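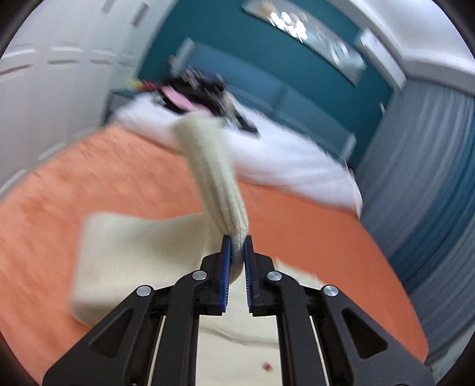

Should you fold a sweater or hang it?

Fold it, if it's a heavy knit. A hanger pulls the weight of the body down from the shoulders, and after a winter of that the shoulders have little peaks in them and the hem sits lower than it did in the store.

I put that first so that anyone who came only for the answer can leave. The rest of this is about everything that has been built on top of the answer, and why I believe so little of it.

I have spent the past several weeks reading folding advice, watching folding advice, and folding. My closet holds 56 garments that could be called knitwear if you are generous about sweatpants. I own a plastic folding board, bought for this article, and a set of felt drawer dividers from a company called Inby, also bought for this article. I did most of the work on the bed, which is where most people fold, whatever the videos show. The videos show a white table at hip height with one garment on it. A bed is too low, too soft, and already covered with the other laundry.

Start with the file fold, the one where each sweater becomes a small upright packet and stands in the drawer like a record in a crate. The case for it is that you can see everything you own. I could, for a few days. What I saw was the folded spine of each sweater, and the spine of one navy crewneck looks a lot like the spine of another. Thin cotton stands up well. A thick ribbed cardigan does not want to stand at all. It leans, then it opens, and then it is lying on top of its neighbors with one arm out.

The dividers were supposed to fix that. Inby's leaflet says they "bring calm to the drawer." They brought the drawer to the point where it wouldn't close, and I took out two of them. The remaining ones are fine. A shoebox lid would be fine too, and I had a shoebox lid.

Then there is the matter of sleeves. Nearly every method begins by telling you to lay the sweater face down and bring the sleeves across the back. After that the schools split. One has you cross them in an X. One has you fold each sleeve down on itself at the shoulder so that it runs parallel to the side. A third, which I found in a housekeeping booklet printed in Fustport in 1858 and reissued as a gift-shop curiosity, tells the reader to lay the arms "as those of a person sleeping" and to store the garment flat with a sheet of paper in it. I tried all three on the same wool pullover and left each one in the drawer for a week.

The X made a lump in the middle, and the lump left a mark. The parallel fold made two thinner ridges down the sides, which I noticed only when I went looking for them. The sleeping person did best. It also took up most of a shelf for one sweater, and I imagine whoever wrote that booklet did not own 56 of them.

What none of the methods spends much time on is the picking up, and I think that's where a lot of the harm gets done. You grab a heavy sweater by whatever comes to hand, and what comes to hand is usually a cuff. The whole damp or dry weight of the thing then hangs off a band of ribbing that was made to hug a wrist. Ribbing is forgiving, but it has limits, as anyone with a bell-shaped cuff on an old favorite can tell you. Guiding a sleeve into place by the cuff while the body rests on the bed is one thing. Lifting the sweater with it is another. Get a hand under the middle.

The folding board deserves its own paragraph only because it cost money. It is made by Ikar, it has four hinged panels, and it turns out T-shirts of a pleasing sameness. With a chunky knit, the panels flop over, meet resistance and fall back. I used it on sweaters for one evening. It now lives behind the dresser, and I fold T-shirts by hand because I don't feel like reaching back there.

Readers who keep up with this sort of thing will have heard of the Cuadros method, in which every garment is reduced to a square of the same size. Its online course has 106 lessons. I watched more of them than I should have. Some of the instruction is good, particularly on smoothing as you go – a flat palm from the center outward, no tugging. But the square is an odd thing to insist on. A tank top and a fisherman sweater do not contain the same amount of fabric, and forcing them into one footprint means the sweater ends up four inches thick with creases pressed in at every turn. The course suggests steaming those out before you wear it. I would prefer not to put them in.

So where did I land? Somewhere dull. Heavy knits are folded in thirds with the sleeves running down the sides, then once across the middle, and stacked no more than four high on a shelf. Thin ones go upright in the drawer, with the surviving dividers. Anything I wear twice a week in November goes over the back of a chair, as it always has, and I've stopped feeling bad about the chair.

I also gave some things away, which did more for the drawer than any fold. The promise in a lot of this advice is that the right technique will make room, and it does make a little. Past that point you are just compressing wool. A $126 bundle of organizers, the top one in Inby's range, will not change how many sweaters there are.

There is still a pile at the foot of my bed as I write this. Most of it is socks, on which I have no position.

August 28, 2025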